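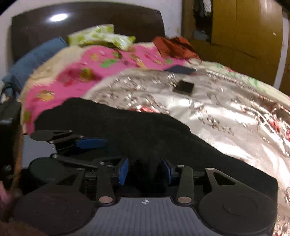
Do you need a top sheet?

Only if you dislike washing your comforter, and most people who own a comforter dislike washing it very much.

I bring this up as a person raised in a top-sheet household who married into the other kind. In my family a bed without a flat sheet was a bed somebody had quit halfway through. In my husband's, a flat sheet was what you threw over the couch before painting the ceiling. We moved in together in Vodwood, in an apartment with one closet, and the sheet question outlasted the lease.

It's a bigger question than it looks. The flat sheet is the only item of household linen that people will argue about at dinner. The case against it goes like this: by two in the morning it has wound itself around your shins, and by four it's on the floor. The case for it is that something has to stand between you and a comforter that won't fit in the machine. Both sides are right, and both have been awake since four. 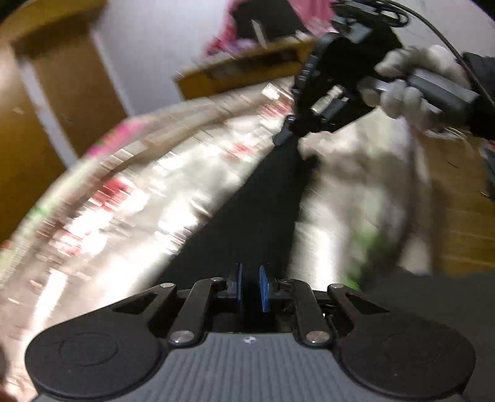
The people who really believe in top sheets believe in corners. I learned mine during one November at the Gusteo, a hotel of 16 rooms that took its sheets more seriously than its breakfast, where the housekeeping manager could spot a lazy fold from the hallway. The fold at the foot was supposed to hang dead straight. She would have approved of the fine parallel grooves on that gray body in the picture, all running the same way, with no sign that anyone had sat on them. My corners never got there. They looked like I was mailing something fragile to a person I didn't like.

What I took away from the Gusteo, apart from a bad back, was that a hotel bed feels good mainly for the reason that somebody else made it. You can buy the same cotton. I did, from Ninh, at a price I described to my husband as "on sale." It was very nice cotton, and I still had to make the bed.

The other camp has its own merchandise. Durby, whose store is the last thing on Main Street before the car wash, sells a comforter cover with 20 buttons along the bottom. I admire whoever settled on that number, and I picture them living alone with plenty of time. I've closed eight of them on a good morning. The inside of the cover has ties at each corner, which you fasten by climbing in headfirst, like someone checking a furnace. 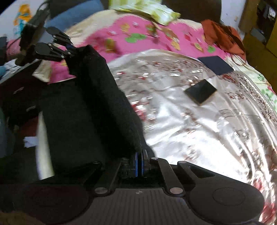
A gripper held over a bed in patterned bedding.

Pattern, by the way, is the great peacemaker. White bedding tells on you. Patterned bedding takes in coffee, toast and the dog's opinions and carries on as before. If you've given up on corners, buy something busy.

We've reached a settlement at our house. There's a top sheet on my side, folded over double, and none on his. It looks ridiculous with the covers pulled back, so we keep the covers up. My mother visits in the spring, and for those nights I put it on flat, all the way across, and he sleeps with one foot out.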